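The Lamp Job

The advert said "patient people wanted", and I've queued at the Stinton post office on pension morning, so I thought, well, that's me. Zandum had taken the old carpet showroom at the bottom of MacAulay Road and they paid by the hour, with biscuits. My sister thought I'd be building robots. I told her I'd be pretending to have worse hands than the ones I was born with.

That's the job, more or less. You get a gripper for each fist and you do chores with them, over and over, and the machines learn the chores from you. I did pegs first, then socks (never again), and by May they'd moved me on to the lamp. Pick it up, put it down, turn it a bit, go again. I did it 164 times on my first shift and dreamed about it that night — a long white corridor of the things, all waiting for me.

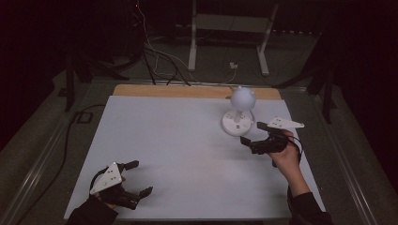 Can a machine do the housework yet? My neighbour asks me over the fence every bin day, and I always say ask me next year. Take the lamp. You or I would grab it by the round bit on top without thinking, and it'd be on the shelf before the kettle clicked off. With two black fingers where my five should be, I come in low from the right, close to the base, while the left one waits at the corner with its jaws wide open like a baby bird. The first time I hurried, over it went, and I said a word that is presumably now part of some robot's education.

I did get fond of it, though. I called it Vornholm, after the seaside place we went to when I was small, where there was a lighthouse just as stubby and just as white. I'd say good morning to it. I'd tell it about my knee.

Then one afternoon they switched the arm on and asked if I'd like to stay and watch. It did the lamp in almost 2 minutes, stopping and starting, and I stood there with my coat on, gripping my own handbag like a mad thing. It came in low from the right. It stopped close to the base. Then it drew back a little way and came in again, slower, and I knew that second go — that was me, that was what I do when I've lost my nerve.

"Why does it do that?" asked the young man with the laptop.

I said I hadn't a clue. Then I went and got my bus, and I was past the library before I noticed I'd still got one of their biscuits in my hand.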